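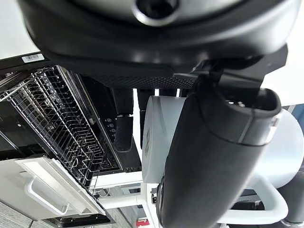 Workbook entry, July
Domestic Handling Group, Biltanham site
Subject: Dishwasher task, hand-guided and remote demonstrations

Purpose of the session

The group continued the collection of demonstrations for the dishwasher loading task under the Kobzar work plan. The target for this phase is 300 accepted demonstrations, of which 200 are to be given by hand guiding and the remainder by remote control from the operator's desk. The session was intended to bring the remote share up to date and to settle the outstanding question of how the approach to the rack should be taught.

Setting up

The arm was started at 9.20 and allowed to complete its self-check before anyone entered the marked area. Gripper opening and closing were tested three times with no object held. The wrist view was compared with the stored reference and found acceptable. It is mounted upside down relative to the room, as before, and the flip is applied in software at the desk only. Recorded files keep the original orientation. Colleagues reviewing the raw recordings should bear this in mind when they write notes using "up" and "down", as two entries in the June log had to be corrected for this reason.

The Jovix desk controller was connected without difficulty. Its motion scale was set to half for the first block. The force limit at the fingers was left at the value agreed at the last review.

Hand guiding

The first block was done by hand guiding. The demonstrator stands to the left of the open door, takes the arm by the forearm and leads the gripper over the rack. Pressing on the finger pads themselves is not permitted, as the load is then recorded as contact with the object. One demonstration was rejected on these grounds and repeated.

The approach from directly above the rack gave steady recordings. The approach across the open door gave a shorter path, but the elbow came close to its joint limit on several occasions and the demonstrator had to pause and lead the arm back. These pauses are visible in the speed plots as flat sections of up to two seconds. It is proposed that the approach from above be adopted as standard for plates and bowls. Cutlery has not been considered.

Small plates were placed between the tines without trouble. Bowls remain the weaker case. A bowl released a little early will rest on the wires at the wrong angle, and in the wrist view the near finger hides much of the rim at the moment of release. The demonstrator, standing beside the machine, can simply look. The learned controller has only the cameras, and we should therefore avoid teaching corrections that depend on what the person can see and the cameras cannot.

Remote control

The second block was done from the desk, using the wrist view and the fixed room view together. Operators were asked not to look across at the machine. A screen was placed between the desk and the work area to make this easier to observe.

At half scale the movements were smooth but slow. At full scale the time for each placement fell noticeably, though there was a tendency to overshoot on the last part of the descent. A mixed arrangement was then tried – full scale for travel, half scale once the gripper is over the rack – with the change made by the foot switch. Both operators preferred it. The switch leaves a small step in the recorded velocity, and it must be established whether this is harmful to training before the arrangement is made permanent.

The delay between hand and arm was measured at the beginning of the block and again at the end. With the recorder writing at its full rate the delay rose, and operators described the arm as heavy. Recording was moved to the second disk and the complaint was not repeated.

Results

In all, 17 demonstrations were accepted. Rejected recordings have been kept in a separate folder with the reason stated in the file notes, as the Bokovitz team has asked to have them for its work on detecting failed grasps. They are not to be mixed with the accepted set under any circumstances.

Each accepted file was trimmed so as to begin at the first movement of the arm and to end when the gripper is clear of the rack. The average trimmed length was about 1000 samples. Hand-guided files were longer than remote ones only where the elbow pause occurred.

Matters outstanding

The wrist mounting screw was found slightly loose at the close of the session. It was tightened and marked with paint pen. The reference view should be taken again before the next recording, and the earlier files compared with it for any drift.

The start position of the lower rack is not yet fixed. It should be drawn out to the same point each time, and a stop is to be made for the runner. Until then the position is to be measured and written in the log before each block.

A short trial with and without the foot switch step will be run on the existing remote data. Access to the training machine has been requested for the afternoon, from 14.00.

Arm parked and powered down at 12.45. Desk controller left on charge.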